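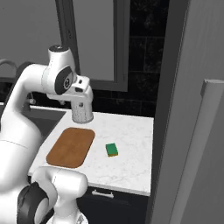
Mutua Odera asks whether a demonstration has to be done in one go, or whether you can stop halfway and pick it up again. You can pause for up to 60 seconds. After that Celo closes the recording and you must start the task again.

11 August 2026
By the Tindetti support desk

4.2 Recording a task by remote control

Practise in the simulated kitchen before you use a real arm. The steps are the same for both.

1. Open Celo and choose Kitchen, then Sponge and board.
2. Press Reset. The arm moves to its start position above the worktop, and the sponge and the cutting board are set down in new places.
3. Pick up the hand controller and hold it level. Squeeze the side grip to take control of the arm.
4. Press Record. Wait for the tone.
5. Move the gripper until it is over the sponge, pointing straight down. Lower it slowly.
6. Pull the trigger to close the gripper, then lift.
7. Carry the sponge to the board, lower it and let go of the trigger.
8. Raise the arm clear of the board and press Stop.
9. Choose Keep or Discard.

Note: If you let go of the side grip, the arm holds still. Use this to bring your own hand back to a comfortable position, then squeeze again and carry on.

Note: Keep a recording in which you missed the first grasp and then corrected it. Discard any in which the sponge left the worktop.

Caution: Do not press Reset while recording. The file will be saved but cannot be used for training.

Caution: On a real arm, stay outside the marked floor area and keep the stop button within reach. Set the speed to 2 for your first session.

A new task needs 175 kept recordings. Celo stores up to 2,000 on the local drive; move older ones to the Sleiman server under File, Transfer. For guiding the arm by hand, see section 4.3.

Contact: Tindetti Support, Sudton | © Tindetti 2026 | Back to top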